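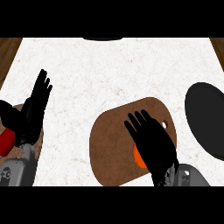
## Jasthorpe Community Kitchens: caring for worktops and boards

**1/** Jasthorpe Community Kitchens has revised its guidance on the care of shared worktops and chopping boards. The guidance applies to every hirer at our Clusness and Pretham sites from July. The main points are set out in this thread.

**2/** Marble worktops must not be cleaned with vinegar, lemon juice or any descaling product. Acids leave dull marks in the polish, and these cannot be wiped away. Please use warm water with a small amount of washing-up liquid, then rinse and dry with a clean cloth.

**3/** Spills of wine, tomato, coffee or fruit juice should be blotted at once. Wiping tends to spread the liquid over a larger area. If a stain remains at the end of your session, please note it in the site book and leave it for the cleaning team.

**4/** Hot pans are to be placed on the trivets supplied. This applies to all worktops, whether stone, wood or steel. Hirers have asked if a folded tea towel will do instead. It will not.

**5/** All chopping must be done on a board. Boards are kept in the rack beside the sink at Clusness and in the tall cupboard at Pretham. Hirers may bring their own, provided these are clean, free from deep cuts and taken away afterwards.

**6/** Boards used for raw meat, poultry or fish must be kept apart from those used for bread, salad and cooked food. Where a menu includes both, please prepare the ready-to-eat items first and wash your hands before changing tasks.

**7/** Wooden boards should be washed by hand and stood on edge to dry. They must not be soaked or put in the dishwasher, as they will warp and may split along the grain. Plastic boards may go in the dishwasher on the normal programme.

**8/** Our wooden boards are oiled every 3 months by staff. Please do not apply olive oil or any other cooking oil to them between treatments. Several boards at Pretham had to be withdrawn last winter after turning sticky and sour.

**9/** A damp cloth placed under a board will stop it sliding. Cloths used for this purpose go into the laundry bin afterwards and should not be used again for drying dishes.

**10/** The standard session now includes 10 minutes at the end for cleaning. This time is not charged. Hirers who need longer, for example after a large catering order, should ask when booking.

**11/** The deposit for regular hirers remains at £160. Ordinary wear to boards and cloths is not deducted from it. Scorching, chips and acid damage to stone may be.

**12/** Printed copies of the guidance are available at both sites, and a large-print version can be requested from the Jasthorpe office. Questions about the Wednesday evening sessions at Clusness should be sent to the bookings desk, as those sessions have separate arrangements for storage.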